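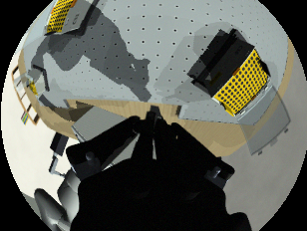

One reader writes that the oven temperatures in the first release were a mess, with Fahrenheit and Celsius in the same column and no way to tell them apart, and asks if the second release fixes it. It does. See oven_temp and oven_unit under Fields.

Search this repository
Search
Clear

Jadis: a dataset of household recipe cards

Jadis is a set of 2,900 transcribed recipe cards from homes in Bormont and Jenport. The cards were written or typed for use in the kitchen. Most are for baked goods, preserves and soups. A smaller share covers main dishes, and a handful are not for food at all (furniture polish, hand soap, a cough remedy). Those are kept and marked.

The data is meant for people who study home cooking, handwriting or everyday language. It has also been used to test programs that split a recipe into ingredients and steps.

What is in the release

cards.csv has one row per card.
ingredients.csv has one row per ingredient line, linked by card_id.
units.csv lists the measures found on the cards and what we take them to mean.
scans/ holds the card fronts and backs, scanned at 600 dpi.
notes.txt has open questions and known mistakes.

Cards with nothing on the back have only a front scan.
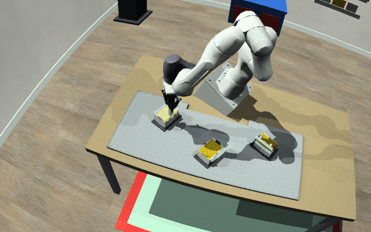
White robotic arm and light gray perforated board on a wooden table, rendered.

Fields

card_id: a five-digit number. Numbers are not in date order, and there are gaps where cards were withdrawn.

title: as written, including spelling. "Bluberry buckel" stays that way. The field is blank if the card has no title.

title_norm: the same title in modern spelling, for searching.

town: Bormont or Jenport. This is where the card was collected. The recipe itself may have come from anywhere.

body: the full text, with line breaks kept. Crossed-out words are in square brackets with a leading x. Words we could not read are marked [?].

oven_temp: a number, or blank. Cards that say "slow," "moderate" or "hot" are left blank here and the word goes in oven_word.

oven_unit: F, C or unknown. New in release 2.

nonfood: yes or no.

How the cards were transcribed

Each card was typed twice, by two different people, using the Nyarko entry form. Where the two versions differed, a third person looked at the scan and picked a reading. Fractions were the most common point of disagreement, mainly 1/2 against 1/3 in pencil. Abbreviations were left alone in body. "T" and "t" are kept as written, though on some cards the writer plainly did not use them to mean different things.

Stains and torn corners account for most of the [?] marks. If a missing amount could be guessed from a similar card, we did not fill it in.

Known problems

Splitting of ingredient lines is poor on cards where the ingredients are named only inside the steps. There are 81 of these. They have rows in ingredients.csv but the amounts should be checked against body.

"Butter the size of an egg" and similar phrases have no entry in units.csv. The amount column is blank for them.

40 cards appear twice under different card_id values. They are copies in different hands, with small changes, and we decided to keep both. The pairs are listed in notes.txt.

Jenport has far fewer savory dishes than Bormont. We think this comes from how the cards were collected and would not read much into it.

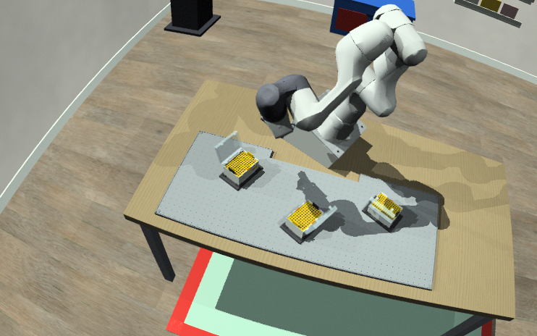 Privacy

Surnames, phone numbers and street addresses were removed from the text and masked in the scans. First names in titles ("Aunt Bea's rolls") were kept. To have a card taken out, open an issue with the card_id. Withdrawn cards come out of the next release.

Safety

The canning and preserving cards are a record of what people wrote down. Many do not meet current advice on processing times. Do not can from them.

Changes

Release 2 (November): added oven_unit and oven_word, rescanned the faded cards, corrected the town field for one box.
Release 1: first version.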